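Minutes of the Meeting, Hall and Tables Group
Gidberg House, December, 4 p.m.

1. Minutes of the last meeting
The minutes were read and accepted with one correction. The price of the tablecloths from Galindo was for two pieces, not for one.

2. Cleaning of the round tables
The group discussed how the round tables in the hall shall be cleaned between visitors. It was reported that the cleaning liquid now comes from Prodness in a large can and is filled into spray bottles by the morning shift. Some members found that too much liquid is used on each table.
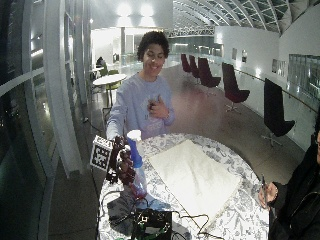 It was agreed that the liquid is sprayed on a cloth first and only then brought to the table. The spray bottles will stay on a tray by the service door when they are not needed. A member asked if a smaller bottle is possible. Joka offers one, and the office will ask for the price of 50 pieces.

3. Tablecloths
The printed tablecloths are liked by the visitors, but they are difficult to iron. The laundry bill was 900 for the last period. Two opinions were given. The first was to stop using tablecloths on working days. The second was to keep them and to put a plain cloth on top where people work or eat.
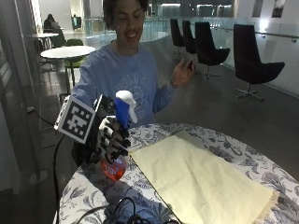
After a discussion the second opinion was supported by most members. The plain cloths are cheaper to wash and can be changed quickly. The office will look in the store room for more of them before anything new is ordered.

4. Budget for textiles
The budget for the year is 4000 and must cover tablecloths, plain cloths and repairs. The group wishes to spend first on the plain cloths.

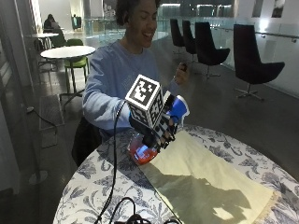
The colour of the new plain cloths was the next question. One member asked for dark grey, as it hides stains. Others preferred to stay with the pale cream kind, which goes well with the blue leaves and flowers of the tablecloth and lets one see when it must be washed. The pale colour was chosen. Galindo will be asked for samples.

5. Condition of the cloths
Several plain cloths have edges that are coming apart. It was decided to sew them again where this is possible and to use the rest for dusting.
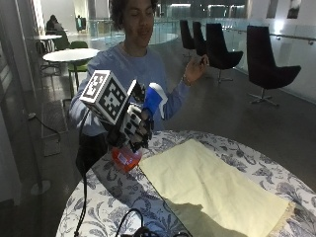 Pale yellow cloth with frayed edge, on the printed tablecloth

The sewing will be done in the house. Cloths with holes are not to be sewn.

6. Other matters
The lamp by the coat stand is still not repaired. The office will write to the electrician again.

The meeting was closed at 5.30 p.m.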